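2023-10-01

# Setham to take used batteries at the curb

Households in Setham will be able to leave used batteries out with their regular recycling starting this month, the town said. Until now the only place to hand them in was the transfer station on Luditz Road, open two mornings a week.

Each home will get a clear bag with a zip top. Full bags go on the lid of the recycling cart – not inside it – and will be picked up on the normal collection day. The driver leaves a new bag in its place. Residents of apartment buildings will use a shared bin in the lobby or mail room, and building managers have until the end of the month to ask for one.

The service covers AA, AAA, C, D, 9-volt and button batteries. Car batteries, e-bike packs and anything swollen or leaking must still go to the transfer station. The town asks people to put a piece of tape over the ends of 9-volt and button batteries before bagging them.

Salian, the company that holds the town's recycling contract, ran a trial in the Vinden neighborhood beginning in March. It covered 620 homes, and 300 of them put out at least one bag. The trial was meant to end in the summer but was kept going until the townwide service was ready.

A fire in the back of a collection truck last winter was one reason for the change. The crew dumped the load in a parking lot and no one was hurt, but the truck was out of use for weeks. Salian said a battery thrown in with cardboard was the likely cause.

The service adds $2 a year to each household's waste bill. Businesses with fewer than 10 employees can join at the same rate if they already have curbside recycling. Larger ones will need their own contract.

Bags are being delivered with the fall collection calendar. Anyone who has not received one can pick one up at the library or the town hall front desk. Small electronics are not part of the service, so batteries have to be taken out of remotes, toys and flashlights first. The devices themselves can be dropped off at the transfer station at no charge.

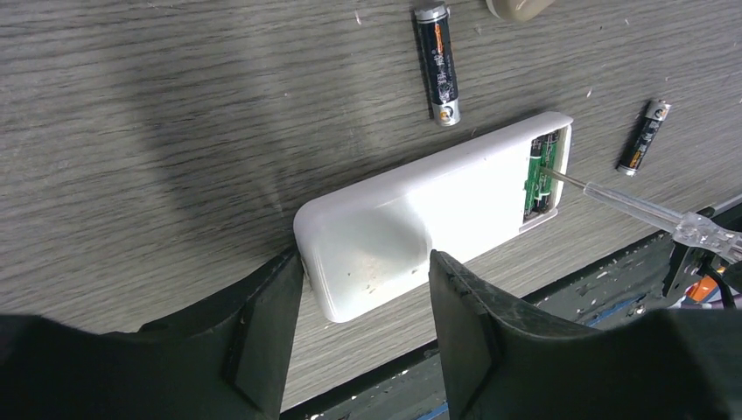 One Vinden resident said the bags had worked well on her street but that the first one she got was too small, and she would like the town to say whether people can put out 2 at a time after the holidays.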